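The town that wanted to be slow

Wostcombe has a new slogan, and it is painted on a board by the roundabout where you come in from the bypass: "Take Your Time". I had plenty of opportunity to read it, as the queue for the temporary lights was not moving.

The slow town idea has been doing the rounds for years. It goes roughly like this. A place that has lost its bank, its shoe shop and most of its buses decides that what it really has is peace and quiet, and that peace and quiet can be sold. There will be a market with proper bread. There will be benches. People will come for the weekend, and some of them will fall for the place and buy a house with a pear tree.

Wostcombe signed up to all this with a 48-page plan, written by a consultancy called Puvum, whose office is in a city where nobody I know has ever taken their time over anything. I have read the plan twice. The word "authentic" is on nearly every page. The word "rent" is not in it.

I grew up ten miles away in Pudutley, so I ought to declare an interest. We thought of Wostcombe as the exciting place, with a cinema and a chip shop that stayed open until 11. To hear it praised for its stillness is a bit like hearing a loud uncle praised for his listening.

Gladys Makokha has run the ironmonger's on Fore Street for 14 years and has been asked to put a snail in her window. The snail is the badge of the scheme. She has put it next to the slug pellets. When I asked what slowness had done for trade, she went to the back of the shop and came out with her order book. Fewer hinges, she said. Fewer paintbrushes. A great many hooks, the black iron sort, bought by people doing up cottages they sleep in for a few weeks a year.

"They're nice enough," she told me. "They want to talk. I've got a delivery to unload and they want to talk about the hooks."

There is the trouble with the whole business. Slowness is pleasant if you have chosen it, and mostly you can choose it only if somebody else is moving fairly fast on your behalf. The sourdough on the market stall is mixed at three in the morning. The lane with no traffic in it is also the lane with no bus, and if you are 80 and need your eyes looked at, you will find it very slow indeed. The plan has a good deal to say about lingering over coffee. I looked for a line on who washes the cups.

I don't want to be unfair. The benches are good benches, with backs, and they are used. The river path has been cleared as far as the old mill, and on the morning I walked it there were children on it and a man fishing. According to the council the town has 2,832 residents, and I met several who said they liked it better than they had five years ago. One said she had learned her neighbours' names. I believed her, though she had also learned what her neighbours' house had gone for, and told me that first.

What I can't find is any sign that the scheme did it. The path was cleared by the angling club, who had wanted it done for ages. The benches came out of a will. Puvum's progress report, which runs to rather fewer pages than the plan, claims both as "slow outcomes" and has a photograph of each.

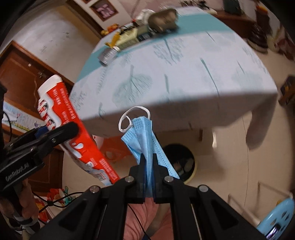

Sun-ja Geum moved here from London to open Kaijage, the café in the former bank, and I expected her to be the scheme's best advert. She has the bare brick and the ferns. She also has a queue, and she would like it to go faster. On a busy Saturday, she said, she sells out of lunch and could sell it again if the oven were bigger. She went to one meeting about the town's "pace" and left at the break.

"I didn't come here to be slow," she said. "I came because the building was cheap."

It isn't cheap now. The flat above the café has been let at a figure she wouldn't repeat to me, and the girl who used to work her early shift has gone to live with an aunt in Pudutley and can't get in before ten. So Kaijage opens at ten. In the progress report the later opening hours on Fore Street are listed as a sign that the town has begun to relax.

The council will vote on a second stage of the plan in the spring. It includes a clock for the square with no minute hand, which has been priced, and a study of evening buses, which has not. I asked at the council offices whether the two might be swapped, and was told that my question would be passed on and that I should allow ten working days for a reply.

I walked back to the car past the ironmonger's. Gladys was up a ladder, changing the bulb in her sign, and the snail had slipped down behind the slug pellets so that only the top of its shell was showing.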